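Chapter 4
Watching a Robot Work: The Open Day as a Lesson

Goals of this chapter
After reading this chapter you should be able to prepare questions before a demonstration, take useful notes during it, and separate what you saw from what you were told.

4.1 A visit to Moltano

Many students meet a working robot for the first time at an open day. In June our class visited the laboratory of Moltano, a small firm in the town of Buckley. We were 14 persons with the teacher. The program promised a demonstration of household handling, and most of us expected something fast. The work was slow, and this was good for us, as there was time to write.

The objects on the table were things from a home. A glass bowl is a hard case for a machine. Its walls let the light through and also reflect it, so the grain of the wood is seen again inside the glass. The fingers of the gripper must come near to the rim without a hard contact. Write down how the fingers stand before you write what you think they will do.
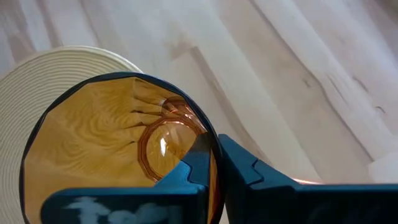
Folasade Effiong remarked at this point that a visitor learns more from one object watched patiently than from the full program, and she advised us to stay at one table for the whole morning. Half of the class followed her advice. Their notes were shorter in number of topics, but they contained details which the others did not have.

4.2 More than one arm

When two arms share a table, the observer has to choose where to look. One arm may hold an object above the table while the fingers of the other are close by. A crumpled thing in shiny foil has no regular shape, and its folds give many bright points. Thin objects, such as a stick or a metal utensil, bring a different problem: they lie almost flat on the wood. In your notebook, give each arm its own column and mark the time on the left side. 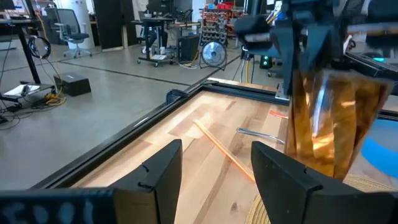

4.3 Questions to ask the host

Prepare your questions at home and bring no more than 13. Ask first who or what controls the arm, then how a failed attempt is recorded.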